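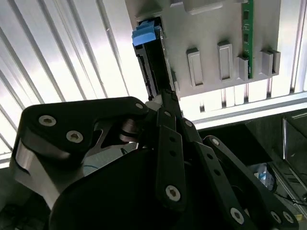

Page last changed: 26 November 2020

Toner — insertion control for wrist-camera arms

Toner is the piece of software I kept wishing somebody would sell me, so I ended up writing it and now I sell it to you. It takes an arm that already knows how to get close to a slot and handles the last little stretch, where the module has to line up, go in straight and stop when it's seated. If you've ever watched a perfectly good planner park a part just off the mouth of a slot and then shove, you know the stretch I mean.

The job I built it around is the one at the top of the page: a tall, narrow black module with a blue pull tab, and a rectangular slot in a gray panel. The camera sits down by the gripper, so the fingers take up a good part of every picture. I like that view a lot! The contact is right there in it, and the module and the panel stay in the same shot while the arm closes in. Toner masks out the fingers from a short calibration (you open and close the gripper with nothing in it and let it watch) and spends its effort on what's left.

What you get

The core is a controller that blends two things, the camera's estimate of where the slot is and the force reading at the wrist. Far out it trusts the camera. Once it feels contact it leans on force, and the camera mostly gets a vote on tilt. You can change where the handover happens, and for shiny parts you probably should. A bright background behind the work can wash out an edge, so there's an exposure lock in the settings, and please use it. I left auto exposure on for most of March and spent the whole month blaming my own math.

Then there's Paul, the viewer. Paul lets you scrub through an attempt with the camera view on one side and the force traces on the other, and drop a marker wherever something looks off. It's a plain little program and I'm very fond of it. Markers export as text, so you can stick them in a bug report and I'll know exactly what you're looking at.

Search moves come as presets — a spiral, a raster and a gentle rock from side to side. The rock is the one I'd try first on tall, slim parts. You can chain presets, and each has its own force limit that the arm will not go past, whatever the planner upstream is asking for.

What you need

A six- or seven-axis arm with a streaming interface, a wrist force sensor, and a camera mounted where it can see the fingertips. Toner wants a control loop on a Linux machine with a wired connection to the arm. It runs beside Senora, my motion planner, and the two share a config file, but you don't have to buy Senora. Any planner that can hand over a pose and then let go of the arm will do. Letting go is the bit people forget. If both programs are sending commands you'll get a fault and a nasty clunk.

Setup is 3 steps in the installer: camera, gripper mask, force zero. Redo the force zero any time you swap fingers.

Price and licenses

One arm is 900 dollars, paid once, with 2 years of updates included. After that it keeps working at whatever version you have. Paul comes with it and can go on as many desks as you like. School labs should write first, there's a separate price.

Current build is 63. It fixes the timeout that fired early on slow approaches and adds a "hold on contact" option that several of you asked for. Old config files load fine, though the tilt gain has a new name and the installer will ask you about it.

Orders and questions go through the Woston shop page, under Software. Tell me which arm and which camera you're running and I can usually say the same day whether Toner will get along with them.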